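Tampo de mesa Elcombe em ripas coladas

Linha: Elcombe
Fabricante: Jaditstead
Acabamento: óleo duro mate
Disponibilidade: por encomenda

O Elcombe é um tampo maciço para mesas de trabalho, bancadas de oficina e mesas de refeição compridas. É feito com ripas estreitas coladas ao comprido, o que reduz o empeno e permite aproveitar madeira de tons diferentes na mesma peça. Sai da fábrica lixado nas duas faces e com uma primeira demão de óleo.

Não há dois tampos iguais. A mistura de claros e escuros faz parte do produto e não é motivo de devolução. Quem precisar de um tom mais uniforme deve pedir a versão Nyberg, com ripas escolhidas uma a uma e prazo de entrega maior.

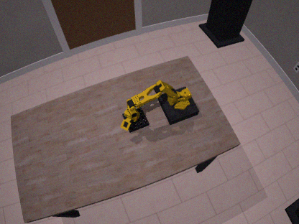
Tampo com veio em tiras estreitas, em tons castanho-acinzentados, bege e avermelhados.

Medidas e preço

A largura de série é de 640 mm e a espessura de 50 mm. O comprimento é cortado à medida do cliente, sem custo adicional para cortes retos. Para recortes de lava-loiça, passagens de cabos ou cantos arredondados, envie um desenho cotado com a encomenda.

O preço do tampo de série é de 539 euros, IVA incluído. As pernas vendem-se à parte. A estrutura metálica Clorkholm é compatível com este tampo e traz os parafusos necessários - confirme apenas o comprimento antes de encomendar.

Montagem

Deixe o tampo na divisão onde vai ficar, deitado sobre calços e sem o plástico, durante dois dias. Faça furos-guia antes de aparafusar. Nas travessas use os furos ovais, para a madeira poder trabalhar com a humidade. Não cole o tampo à estrutura.

Se a mesa ficar encostada a um radiador, mantenha uma folga mínima de 60 mm.

Manutenção

Limpe com um pano húmido bem torcido e seque logo a seguir. Evite lixívia, amoníaco e esfregões abrasivos. Aplique nova camada de óleo quando a superfície parecer baça, em camada fina, e retire o excesso passados quinze minutos. Riscos leves saem com lixa fina, sempre no sentido do veio, e uma passagem de óleo no local.

Os panos embebidos em óleo podem inflamar-se sozinhos. Estenda-os ao ar livre até secarem antes de os deitar fora.

Entrega

A entrega é feita à porta do prédio. O transporte até ao andar pede-se no momento da compra e depende do acesso. Verifique a embalagem na presença do transportador e anote qualquer dano na guia.

Preços e condições atualizados em 26 de agosto de 2021.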